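### 3.2 Covers and closing habits in home fermentation

The household survey asked how families in Iturra close their vessels during the first two days of souring. Of the 299 households that answered, 70 said they own a pot with a fitted lid made for this use. The others take what the kitchen offers – a plate, a board, a bowl from another set. Painemal and Toledo found the same habit in Nokotlow, where the cover is often shared between several vessels during one season.

The choice of cover matters for our model, as it decides how much air reaches the surface of the grain. We therefore treat the cover as a separate variable and do not join it with the volume of the vessel. Loose covers and pressed covers are coded differently (Figure 4). 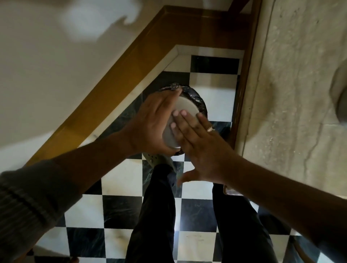
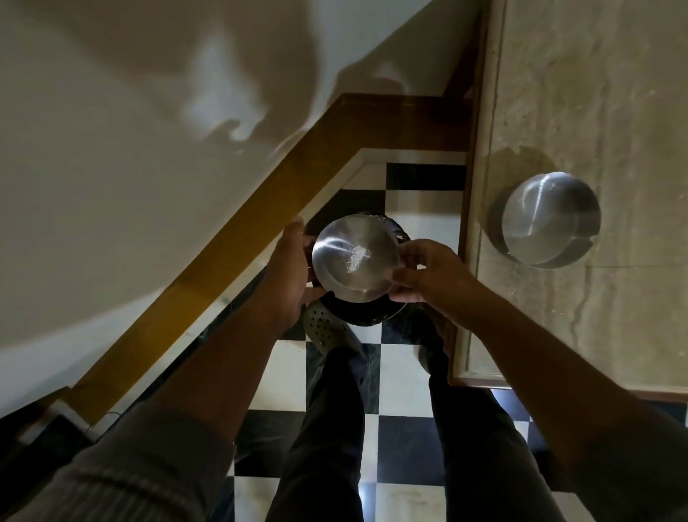

**Figure 4.** Two ways of covering a round vessel at floor level: a grey lid pressed down with both hands (first), and a steel bowl held upside down over a dark pot (second).

### 3.3 Temperature of the room

Most respondents keep the vessel in the coolest room of the house, and only in November do they move it closer to the stove. Quiroga explains this move by the early frost in the valley. Our interviews give a simpler reason – the family wants the drink ready before the guests arrive.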